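Sturkcombe Padded Folding Surface

Laundry Room & Utility / Folding Tables and Pads / Sturkcombe

A large padded top for folding, sorting and laying out clothes. Pale gray-green, smooth finish, soft enough that buttons and zippers don't clatter on it. Sold as a top only or with the Alow base.

The Sturkcombe was made for shared laundry rooms, alteration shops and training rooms where more than one person folds at the same time. A shirt can be pulled out to its full width on one part of the top while a second person works on something else at the other side. The top is wide enough that you don't have to turn the garment to reach the far sleeve. 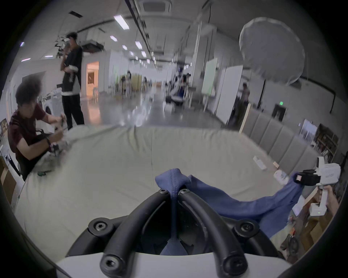

Sturkcombe top in use, light gray-green, with a blue garment and a light-colored cloth.

What it does

The padding takes up small bumps under the cloth, so a T-shirt lies flatter than it does on a bare table. The cover has a light grip. Cotton and jersey stay where you put them while you bring the second side over. Slippery linings will still move, and for those we suggest starting with the fold nearest you and keeping one hand flat on the cloth.

The color was picked to show up both dark and light laundry. Navy and black are easy to see against it. White is a little harder under strong ceiling lights, and if you fold mostly white linens you may prefer the slate cover, sold separately.

Details

Cover: wipe-clean, smooth
Padding: closed-cell foam, 3 inches
Top color: pale gray-green (slate cover available)
Base: Alow fixed-height base, optional
Cover life: tested to more than 4000 wipe cycles
Warranty: 20 months on the cover and seams
Assembly: top arrives in one piece, base needs a hex key (included)

Care

Wipe with a damp cloth and a little dish soap. Dry before laying clothes on it. Do not use bleach or solvent cleaners. Do not iron on the surface. The foam is not made for heat and the cover will mark. If you need to press as well as fold, look at the Bajwa pressing mat, which sits on top of the Sturkcombe and lifts off afterward.

Lint collects along the seam. A dry brush takes it off faster than a cloth.

Folding dark T-shirts

Dark cotton picks up creases quickly and shows them. Take the shirt by its two upper corners, draw it tight, and let the rest hang down until the hem touches the pad. Lower it away from you so the hem goes down first. Smooth from the middle out, then fold.
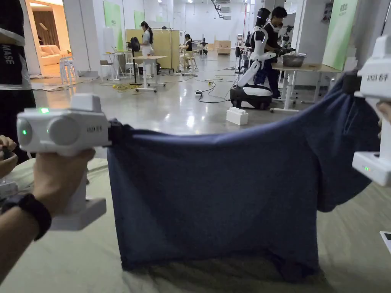 Zalldale left a review in May: We've had ours in the back room since the winter and the T-shirts do come out flatter than they did on the old table. The hem trick works on polos too. Wish the slate cover came in the box, because we do a lot of white towels and I ended up ordering it a week later. Four stars.

The slate cover remains a separate item. It can be added to the same order and ships in the same carton.

Shipping

Ships flat by freight. Please measure your doorway before ordering, as the top does not fold. Orders placed before noon leave the warehouse the next working day. Returns are accepted within 20 days if the cover is clean and the carton has been kept.

Related items

Alow base
Bajwa pressing mat
Sturkcombe slate cover
Lint brush, long handle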